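Course handout, unit 5: Tidying with two arms
Student project, second half of the term

In this unit your group teaches a two-arm robot to put hand tools in a plastic bin. It is the first task in the course where both arms work in the same small area, so please read all the pages before you come to the lab.

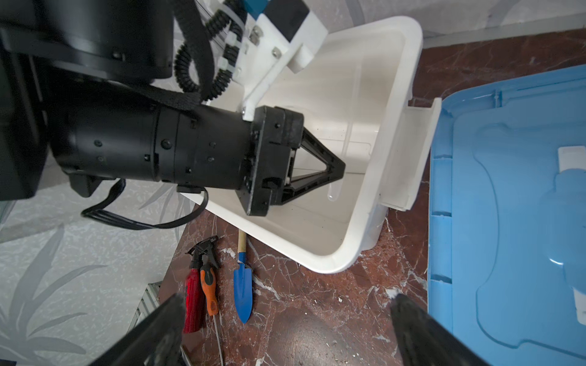 1. What the task is

The bin stands open on the floor with its lid off. Three tools lie near it: a spray bottle, a screwdriver and a garden trowel. The robot must pick up each tool and release it inside the bin. The lid is not part of the basic task. Groups which finish early may try to put the lid back, and this is described in section 6.

The order of the tools is free, but every demonstration in one set must use the same order. Write the order in the first line of your log. Last year the group Zundero mixed two orders in one set, and their arm often stopped half way between the screwdriver and the trowel, as if it could not decide.

2. Why these three tools

Each tool asks for a different grasp.
The spray bottle is wide and it can roll. Close the fingers on the body and not on the trigger.
The screwdriver has a thick handle and a long thin shaft. Grasp the handle near its middle. When students grasp the shaft, the handle swings down and hits the rim of the bin.
The trowel is flat at one end and round at the other. The wooden handle is the better place. The blade lies close to the floor, and a finger which tries to go under it will push the trowel away.

3. Before you record

Put the tools in the start zone given on your group sheet. Small changes of angle between demonstrations are welcome, large changes are not.
Check that the cables of both arms can move freely when the wrists turn.
Move each arm slowly over the bin once. The fingers must pass above the rim with a clear gap.
Look at the picture of both wrist cameras. If the tools are not visible to at least one of them at the start position, change the start position and write it down.
Save a test recording and play it back. Do this every time, also when the group before you says that all is fine.

4. Recording

Each group records 200 demonstrations. One demonstration is all three tools, from start position to start position, and it should take no more than 30 seconds. If a tool falls outside of the bin, you may pick it up again with the robot and continue, but mark the demonstration with the letter R. If you have to touch a tool by hand, delete the demonstration.

Please change the operator after every 14 demonstrations. A tired operator makes short stops in the air, and the model learns these stops very well.

The recording program is Kellineo, the same as in unit 4. The new version keeps the two arms in separate files. Do not rename the files, the Vurgate server finds the pairs by name.

5. Training and test

Train for 2000 steps first and look at the loss curve of each arm separately. If one curve is flat and the other is still going down, the reason is usually that one arm was almost not used in the demonstrations. This is not a mistake, but you should explain it in the report.

For the test, another group places the tools. Your group may not touch the keyboard after the run has started. Report for each tool: grasped or not, released inside the bin or not, and what the second arm was doing at that moment. The last column is the one most groups forget.

6. Extra work

Closing the lid needs both arms at the same time. The group Ateş got good results when one arm held the bin by the rim and the other one pressed the lid, starting from one side. The clip can stay open. Use a new set of demonstrations for this — do not add them to the first set.

7. What to hand in

The log, with order of tools and start positions.
The table from the test.
Two pages of text, where at least half is about failures. Choose one failure and describe it from the recording, second by second.

Hand in the report before the Tuesday lab. The robot can be booked in the evening until 9:00 p.m., and the list hangs on the lab door.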